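Speaker notes: Surface finish and stain resistance in stamped stainless tableware
Sudheer Gowda
Session 2, 11 July 2023

Slide 1. Title
Skip the biography, it is in the program. Handout is two pages; the second page has the roughness table.

Slide 2. Scope
Stamped sheet goods only: plates, trays, shallow bowls. Cast and forged items are excluded. All material is 300 series austenitic sheet. Say early that the talk covers finish, and that alloy choice was in Revathi Marar's session this morning.

Slide 3. What protects the surface
Chromium in the steel reacts with oxygen and forms a thin oxide film. The film repairs itself in air if the surface is clean. Grease, scale and embedded carbon steel all interfere with that. Most "rust" complaints at Skencombe were traced to particles picked up from shop tools. The plate underneath was sound in nearly every case.
Pause for the slide to build. It is slow.

Slide 4. Forming
Deep drawing stretches the wall and roughens it. The base stays close to mill finish and the rim falls between the two. A polishing wheel set for the base will leave the wall underdone. Mention the Fistavach trial: 1,057 plates through one line, 118 set aside for visible drag marks, most of them on the inner wall where it turns into the base.

Slide 5. Polishing sequence
Coarse belt, fine belt, sisal wheel, cotton wheel. Change direction between steps so that leftover scratches show. Do not go back to a coarse compound to save time. Wash before inspection; compound residue fills scratches and hides them.

Slide 6. Finished goods

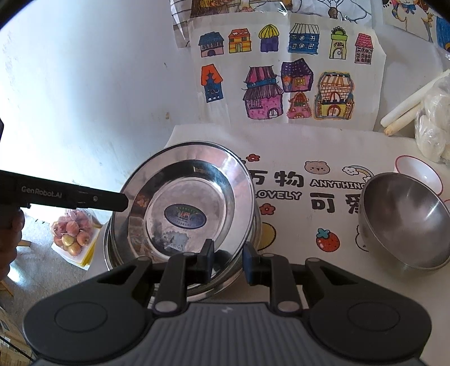 Revathi Marar asked at the November rehearsal whether a mirror finish on the inner wall is worth paying for, given that cutlery marks it within weeks. My answer is that the smoother surface is easier to clean even after scratching, but I have no long-term data. Say so plainly.
Point out the dark band on the sloping wall of the top plate. Curved polished metal reflects whatever is near it, so judge shade only under a diffuse light box.

Slide 7. Labels
Adhesive left under a label can trap moisture and chlorides. Nair test: labels held 25 days at high humidity, removed, base wiped with solvent. Faint outlines on the samples that were not rinsed afterward. Recommendation is solvent, then detergent, then a full rinse and dry.

Slide 8. Open items
Stora line data still missing. Gloss readings on curved walls are not repeatable with the flat-base meter.
Questions. Repeat each one into the microphone.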